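Bench diary, garment cell evaluation
Section kept by the laundry operations side

September, first working morning with the cell

The Numo folding cell is in the back bay and powered. What we have on offer from Stanow is a bundle: two arms, a white three-sided enclosure, a recessed base plate, the control cabinet and a service contract priced by the month. The quote separates the hardware from the fold library, and the library is the part that renews. I have written to ask what happens to the cell if the library lapses. The brochure is silent on it.

Installation took longer than the sheet allows. The sheet gives 3 hours from pallet to first motion. We spent most of that on the front panel, which has to come off again if the base bolts are torqued before the cables are routed. The manual puts those two steps on facing pages in the wrong order. I marked our copy in pencil.

Cable routing is the first item on my list of complaints. The purple cables run outside the links and stand up in a high arch over each wrist. I would prefer them inside the arm or clipped closer. Zulkifli Sinaga from Stanow says the arch is needed for full wrist rotation. I accept the explanation and still expect to be replacing cables.

Starting layout for the gray garments, as we have it: work flat in the middle, basket at the back right, other clothing at the back left, grippers either side of the cloth.

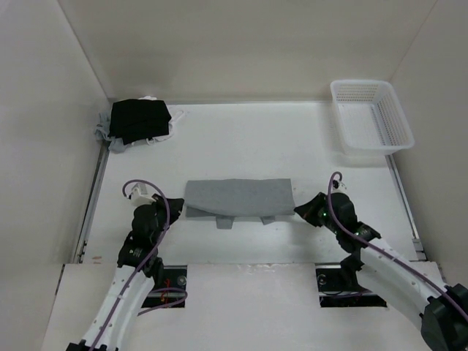 10:40, grasping

The figure I care about is the first grasp. Speed is quoted everywhere in the brochure and grasp reliability appears once, in a footnote, with no garment type given. A fold sequence that begins with a poor corner pick has to be started over, so the cycle time means little without it.

Gray knit is a fair test article. It stretches, it is the same color on both sides, and the hem rolls. On a white surface the outline ought to be easy to find. The inner edges are harder, where gray lies on gray and the only cue is a crease with some shade under it. I asked whether the library treats the sleeves as separate parts or only as bulk. The answer was that it depends on the fold recipe, and the recipe for sleeved tops lays the sleeves across the body before the two arms take the far corners.

With both corners held, the thing to watch is the line of cloth between the grippers. Too much tension and a knit will come out wider than it went in. Too little and the fold lands crooked. The tension setting is a single number from 1 to 6, without units, and we are leaving it at the factory value until I understand what it changes.
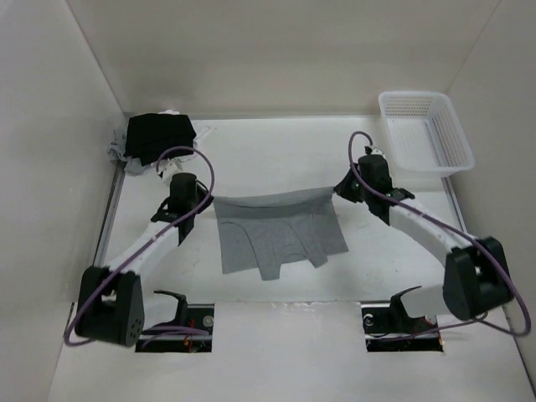 I also want the gripper force in newtons, and so far I have been given it as a percentage. Percentages are no use to me when I write the handling limits for the contract. Dunne, who supply our present flat-work folder, publish theirs on the second page of the data sheet. It is an older machine and does far less, but I can look a value up and plan around it.

Consumables. Finger tips are sold in packs of 50. I could not find a replacement interval in the manual. Asked for one in writing, with the garment weights it assumes.

Surface. The white top shows every scuff and smudge. Cosmetic for now. If the vision side relies on a plain background I want to know how dirty the plain background may get before it matters, and which cleaner is allowed on it. Added to the letter.

13:15, close work

Spent the early afternoon on the wrist views. The cell can save a still at each grasp, and this is the most useful feature in the package so far. From the fixed position you can judge the shape of the fold. You cannot judge which layers are between the fingers. From the wrist you have a much better chance of it, though the fingers themselves hide the last bit of cloth, and I would not sign off a double-layer pick from the still alone.

The layer question matters for pricing. Havanside want sleeved tops folded in thirds with the hem square, and they measure. A top folded on one layer with the other left behind on the table counts as a reject under their terms. I have proposed an acceptance run of 400 garments in our own mix, with every grasp still retained, and a person at the table checking hems by hand. 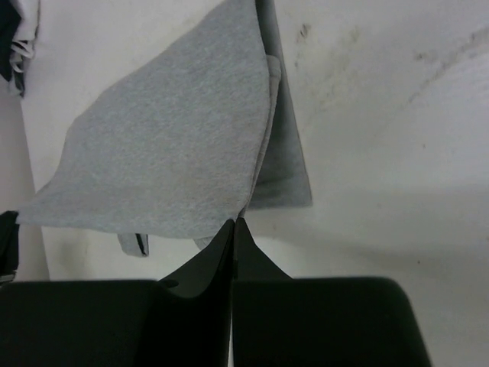 Bench Diary, Vol. 3, p. 6

Stanow's position is that the acceptance run should use their sample garments. I said no. Their samples are one size and one weight. Ours are washed, pilled and in every size the hotels hand out. Sinaga has agreed to put our version to his office and to ask for an engineer on site for the run.

Open with the supplier: library renewal terms, gripper force in real units, tip life, surface cleaner, the meaning of the tension number. The last one I may settle here with a ruler and a few old tops, measuring across the chest before and after at each setting.

Still to do on our side: correct the step order in the second copy of the manual, find a lidded box for the spare tips, and get the noise reading with the bay door closed. The meter is in the upstairs office.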